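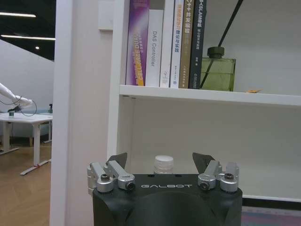
I put the Kakelora Deck together over two winters, and I still shuffle it most mornings before my coffee is ready. It's an oracle deck for people who talk to their dead (or would like to!), and it doesn't follow tarot at all, so please don't go hunting for the Tower. Every card carries one short word to sit with. I wanted the words easy to read by candlelight with tired eyes, so they're in plain capitals with plenty of air between the letters, white on black, the same way GALBOT is printed up there. My first test cards had a curly script and my friend Ama Ankrah read "Mother" as "Moth" for an entire sitting. We got a lovely message about moths, though.

What you get

45 cards, matte finish, rounded corners
A small guidebook, written by me, with 2 spreads
A cotton drawstring bag

The bigger spread is called the Quaye, after the street where I gave my first readings. Give it a good hour. The little one you can do on the bus.

Wael Tazi painted the card backs, and I've got a few of his prints left too, so write to me if you'd like one tucked in.

I only had 700 decks made and 595 are still here in my spare room, so there's no rush. Orders go out in the mornings, except in August when I'm away at camp doing readings and everything waits until I'm home.

The cards are a bit stiff out of the box. Shuffle them while you watch TV and they'll loosen up.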